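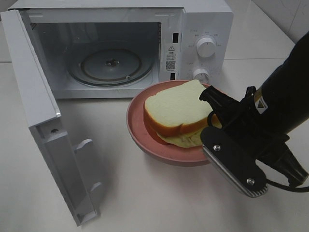
Your questions about hot tubs, answered

I get asked the same things most weeks, on the phone and in the shop and once in the queue at the chemist, so I've put the answers on one page. I'm Wubit Beyene and I run Clanilier from a unit in Porncombe, where I sell, fit and look after hot tubs. If yours isn't covered, ring me. I like talking about this stuff (probably too much).

Do I need planning permission?

Usually not, if it's a portable tub in the back garden of an ordinary house. Listed buildings and flats are another matter, and so is anything you want to put a big roof over. Ask the council first, it's a short email and it saves an awful lot of grief!

What does it need to stand on?

Something flat, level and solid. A concrete pad is my favourite, and good paving on a proper base comes a close second. A full tub with people in it weighs more than most cars, and I've been out to a fair few that were put on gravel and had a lovely tilt by Christmas. Decking can work if it was built for the load. If you don't know whether yours was, let me come and crawl under it before you order.

Can I just plug it in?

Some of the smaller ones, yes. The Riser is our plug-in tub and runs from an outdoor socket with the right protection on it. The Dvorak needs its own supply put in by a qualified electrician, and I won't switch one on until I've seen the certificate. No extension leads, please, for either of them. I know it's only two metres. Still no.

How many people will it hold?

The Riser is sold as a four-seater, though I'd call it two adults and two children, or four very good friends. The Dvorak seats 6 and has one lounger, which everybody fights over for the first fortnight and then somebody's teenager claims for good.

What will it cost me to run?

It depends on how warm you like it, how often you lift the lid and where it stands. A tub in a windy corner works a lot harder than one tucked behind a fence. The cover matters more than anything else, so if yours has gone heavy and saggy it's full of water and isn't doing much. New covers start at around £200 and I'd spend the money there before fiddling with any settings.

Should I turn it off when I'm not using it?

For a day or two, no, leave it ticking over. If you're off for a couple of weeks, turn it down but keep the filtering going. I wouldn't ever switch one off and leave it full in winter, because frozen pipes split and they always seem to be the ones right at the back.
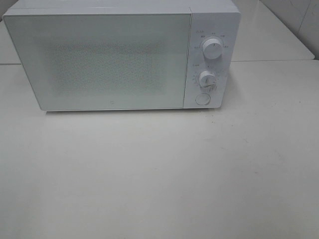

How often do I change the water?

Every three months or so for a family, and sooner if you've had a houseful. Rinse the filters once a week with the hose and give them a proper soak in filter cleaner once a month. It's handy to have 2 sets, so one can dry while the other's in. Don't put them in the dishwasher. I've been asked that more often than you'd think!

Why has my water gone cloudy?

Nine times out of ten it's a dirty filter, not enough sanitiser, or sun cream. Test the water first, put the sanitiser right, clean the filter and let it run overnight with the jets going now and then. If it's no better by the next evening, bring me a sample in a clean bottle and I'll test it free of charge, wherever you bought the tub.

And why is it foaming?

Soap, mostly. Swimming costumes hold on to washing powder for ages, so rinse them in plain water and skip the detergent. A quick shower before you get in helps as well.

Is it safe for children?

Older children are fine for short dips with the temperature turned down and a grown-up right there. I don't recommend it for babies and toddlers. If you're pregnant or you've got a heart condition, have a word with your doctor before you get in. Keep the cover locked whenever the tub's not in use, even if you're only popping indoors.

How do you get it into the garden?

On its side, on a trolley, with a lot of puffing. I need a clear path wider than the tub is tall, so measure your gate, and look up too, for gutters and boiler flues and low branches. If there's no way through we can book a crane. It costs extra but the neighbours do enjoy it.

When's the best time to order?

October, if you can bear to wait. Spring is my busiest time and the fitting diary fills up fast, whereas in autumn I can normally come and measure up within the week. You'll get more use out of it in the cold months than you'd ever expect, too.

Page last updated Apr 5, 2020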